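Brilgate > Software > Jadillow 

Jadillow
Trajectory cleanup and grasp labeling for hand-held gripper recordings

Free trial | Docs | Release notes | Talk to us

Your recordings are fine. Your timestamps are a crime scene.

Jadillow takes raw sessions from hand-held grippers and turns them into training episodes your policy code can load without a fight. It lines up the streams, recovers the tool path, works out when the fingers opened and closed, and cuts the session where one task ends and the next begins. Then it shows you everything it wasn't sure of, in one list, worst first.

It runs on a Linux workstation with a decent graphics card. There is a cloud version for people who enjoy uploading video.

What it does

Time sync. Two grippers and two clocks will disagree by lunch. Jadillow estimates the offset and the drift between devices from the motion itself, so there's no clapperboard routine to forget. If the fit is poor the session gets an amber flag and stays out of your export until somebody clears it.

Path recovery. Tool pose is solved in six degrees of freedom from video and inertial data together. Plain walls and shiny curtains are hard on any tracker, ours included, and where the track is weak we mark the segment weak. You can drop those segments or keep them at a lower weight. We would drop them.

Finger width. Read from the video, checked against your calibration clip. Do record the calibration clip. Support can tell when you haven't.

Two-handed episodes. Both tools end up in one shared coordinate system, which is what you need when one hand steadies the container and the other one fills it.

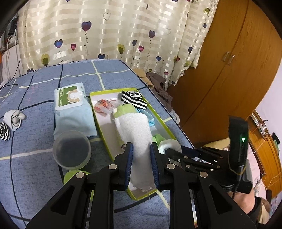

Soft goods are where most labeling tools give up. A block is either in the gripper or it isn't, but a sock can be half in, mostly out, or hooked on by one loop of terry while the rest heads in another direction. The Jadillow grasp model puts out a contact score over time in place of a single yes or no, and you set the threshold per object class. The default for fabric is deliberately cautious. If your exports come out shorter than you expected, look there before you write to us.

The soft goods model also handles boxes and bins with visible rims, and it keeps track of items left draped over one. Clear containers are supported in beta. Clear plastic wrappers are supported in the sense that we have seen them and are thinking about it.

Review screen

Flagged moments play back side by side with the pose track and the finger width plotted underneath. Arrow keys accept or reject. Z undoes. There used to be a mouse workflow and it is still in the menus, for the nostalgic.

Limits

Sessions per project: 2,000
Episodes per session: 80
Longest single recording: 32 minutes
Devices per session: 2
Graphics memory: 16 GB minimum, more if you turn on dense tracking

The recording limit is real. Split longer takes before import, or the importer will split them for you at a spot you won't like.

Works with

Barredo, our planning and replay package, opens Jadillow exports directly and checks each path against your arm's joint limits. A human wrist will happily do things your robot can't, so run this check before training. Surkanov license holders can import existing projects, minus the custom tags. Sorry about the custom tags.

Also writes HDF5 and Zarr.

New in build 131

Faster import on multi-device sessions
Contact score no longer jumps when both grippers touch the same item
Project names may now contain spaces, after a lengthy internal debate
Fixed: dark mode was only dark on the left

Licensing

Per seat, billed yearly. University labs get a reduced rate with a working department email. The trial is the full product with export capped at one project, and it doesn't ask for a card.

Related: Barredo | Calibration guide | Known issues (long)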